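4.2 Footwear storage in the entrance area

The second group of storage places we looked at was the footwear shelf near the door. Of the nine households in the Plivton group, all kept at least some shoes in the hall, and most used an open shelf for them. Closed cupboards were less common than we had expected from the earlier work in Lembridge, and where they were present they tended to hold boots and out-of-season shoes. The pairs in daily use stayed in the open.

Open units have clear advantages in a narrow hall. There is no door to swing out, and a person can put shoes away with one hand while holding a bag in the other. They also show at once whether a pair is complete. Against this, the lower levels are hard to see from standing height. A shelf board that is deep enough for an adult shoe also hides most of what lies beneath it, so that people have to bend or crouch to check the bottom level. Several participants told us they had stopped using the lowest shelf for anything they wore in the morning.

Indoor and slip-on footwear was handled differently from outdoor shoes. Slides and slippers were put on and taken off many times a day – in one household we logged this over a full week in May and reached 156 separate events – and the care taken in placing them varied a great deal. A pair could be set side by side on one level, as with the white slides in Figure 7, while a grey slide lay on the level below.
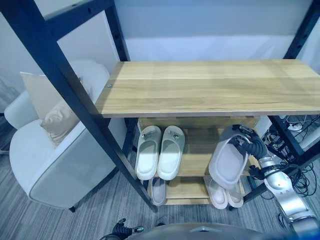 Figure 7. Slides kept on a metal shelving unit with wooden shelves. The white pair is on the middle shelf; grey and pale pink slides are on the bottom shelf.

We coded each placement as paired, split or single. A placement was paired when both shoes stood on the same level and touched or nearly touched. It was split when the two shoes were on the same level with something else between them, and single when only one shoe could be found from the observer's position. The last code does not mean that the other shoe was missing, only that it was not in view. Coding was done by Dardo Orellana and checked by a second coder, who worked from the same 600 records without seeing the first set of codes. Disagreements were mostly over the border between paired and split, and these were settled by discussion.

The direction of the toes was recorded as well. Most people placed slip-on shoes with the toes towards the back of the shelf, the position the foot leaves them in when they are picked up by the heel and pushed straight in. Two participants turned their shoes round so that the toes faced outwards. Both said they had been taught to do so as children and had not thought about it since.

Shelf height had a stronger link with split and single placements than the number of pairs stored. The Bonsu scale, which scores tidiness by the amount of free surface, did not pick this up, and we return to its limits in Section 5.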